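Planadetti Tool Support
Ticket 169: Bilidus bench plane, chatter and uneven shaving
Product: Bilidus No. 60 smoothing plane
Status: Closed

Reported problem
Plane chatters on hard maple and leaves ridges every few inches. Shaving is thick on the left, nothing on the right. Iron was sharpened before the ticket was opened.

Log
1. Asked for sole check with straightedge. Sole flat at toe, mouth and heel.
2. Iron removed. Edge out of square to the left. Reground square on the Alvarado wheel, honed at 31 degrees. Uneven shaving gone, chatter still present.
3. Chipbreaker checked against a lamp. Light visible at one corner. Leading edge stoned flat. Slight improvement.
4. Frog removed. Dried paint found on the lower seat, both sides. Scraped to bare metal and refitted.
5. Test: 10 passes on maple, 10 on cherry. No chatter.

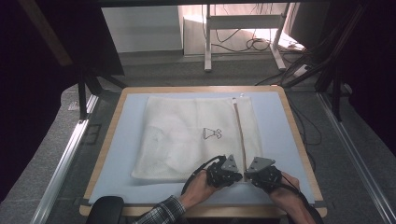
Page last changed: May 3, 2023

Cause
Paint on the frog seat, so the iron was not supported near the mouth.

Notes
Do not overtighten the lever cap to stop chatter. It bends the frog casting on early Ditska-made bodies. Replacement frog screws are the same thread on both bodies. Reopen under the same number if the ridges return.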